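Filed under: Robots, Code, Things That Ate My Weekend

I've been putting off writing about the tilt problem, mostly because for most of December I didn't understand it. So, a bit of background for anyone who missed the last post. Clidosum is my little planning layer – it takes a pose from the vision code, works out where the gripper should go and sends a string of small moves to the arm. For big things like memory sticks it's been fine for ages. Processors are another matter!

The planner had always assumed that whatever the fingers were holding sat square to them. You can get away with that on a part with a bit of height to it, but a chip is a thin flat thing and it loves to rock. My code was cheerfully lining up the wrist with the socket and taking no notice of what the chip was doing. 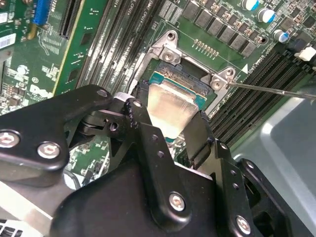 Hovering over the socket on the Dell board, chip at a tilt.

Liv Lunde suggested I stop trusting the grip altogether and measure the chip every time (she'd been saying this since the summer, to be fair to her). So now there's a pause above the socket. The wrist camera grabs 5 frames, Prisetau fits a plane to the metal lid, and the planner gets the angle of the chip itself instead of the angle of the wrist. Then it works out a correction and only after that is it allowed to go down.

Fitting the plane was the annoying bit. The lid is brushed metal and throws the light back in streaks, so half the edges my detector found were reflections. I ended up looking for the green border round the lid and ignoring the shiny part completely, which works much better and is embarrassingly simple.

I ran it in the simulator first, 2,000 goes with random tilts, and 1,164 came out inside the limit I'd set. Not great! Timo Kleinschmidt had a look through the logs and spotted that 162 of the failures had a sign flipped in the roll correction, so the planner was happily making the tilt worse. One minus sign. I went and made a very strong cup of tea.

The rest look like timeouts in the fitting step, and that's what I'm picking through now. I'd like to get the plane fit running while the arm is still moving, but that means syncing the camera and joint clocks properly and I keep finding other jobs to do first. If you've done this with a cheap wrist camera, please leave a comment – I'd love to know how you handled the lag.

We use cookies to remember your settings and count visits. Accept | Manage preferences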